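Condon Interlocking Control Panel System

The Condon system is a modular panel for teaching, rehearsing and testing the operation of ordinary manual controls. It is supplied by Verkus to technical schools, occupational therapy departments, product testing laboratories and research groups. Each panel is put together from separate tiles, and each tile carries one control or a small group of related controls. The purchaser decides which tiles are used and in what order they are placed.

Tiles are joined along their edges by jigsaw-shaped tabs. The tabs are the same on all four sides, so a tile may be turned or moved to another position without tools. Once assembled, the panel may be laid flat on a bench, fixed to a wall or set at an angle on the Hladun stand, which is sold separately. Customers who intend to mount the panel above shoulder height should order the rear locking strips at the same time as the tiles.

Controls are of the kind found on real equipment. Verkus has avoided reduced or simplified versions, as staff who train on the panel are expected to move on to working machines. Push buttons are full-sized arcade types with domed caps, and toggle switches are metal, with a short lever and a knurled mounting nut. Printed labels for the switch positions are applied before dispatch.

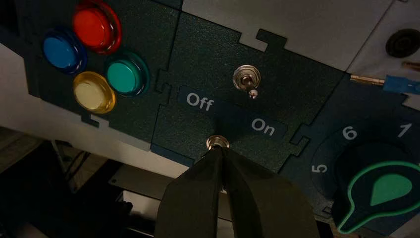
Tiles are offered in dark green with a textured surface and in light gray with a smooth surface. The two finishes may be mixed freely within one panel. Many customers keep one finish for the controls that are in use during a session and the other for those that are to be left alone. Ditte Gunnlaugsson, who is responsible for the training rooms at Pemar, has adopted this arrangement for all new panels and reports that instructions to trainees have become shorter as a result.

The four-button tile is the most frequently ordered item in the range. It holds a red, a blue, a yellow and a green push button in a loose diamond. The caps are glossy and may be lit from behind. Replacement caps are available singly, and the color order may be changed on request – please state the required order in writing, beginning with the top position and proceeding clockwise.

The toggle tile holds a single two-position switch marked Off and On. The label is a dark strip with white lettering. Labels in other languages may be ordered, subject to a longer delivery time. The socket tile is intended for exercises in which a plug or lead must be inserted and withdrawn, and is supplied with a blanking cover.

A starter set consists of 28 tiles, together with edge pieces, a wiring guide and a carrying case. The finished panel may be extended at any time by adding further tiles from the catalog. Tiles from earlier production will fit current tiles, although slight differences in the shade of green should be expected.

Each push button is tested for 2,000 presses before it leaves the workshop. Toggle levers are inspected by hand. The warranty covers electrical faults and cracked tabs for 3 years from delivery. It does not extend to surface wear, missing nuts or damage caused by cleaning agents containing solvent. Panels should be wiped with a damp cloth only and disconnected from the supply beforehand.

Mounting nuts may work loose in heavy use and should be checked each Monday, or at the start of the working week where this differs. A wrench of the correct size is clipped inside the lid of the carrying case. Nuts are to be tightened until firm – excessive force will mark the tile.

Orders and requests for a written quotation should be addressed to Haris Jadoon in the sales office. Questions on wiring, spare parts or special tiles are handled by Vibeke Holst. Customers wishing to borrow a demonstration panel may do so for a period agreed in advance, and are asked to return it with all tiles in the case. Quote catalog section 474 in all correspondence. The office is closed for stocktaking during the first part of July, and orders received in that time are processed when it reopens.

Contact | Copyright Verkus. All rights reserved. | Back to top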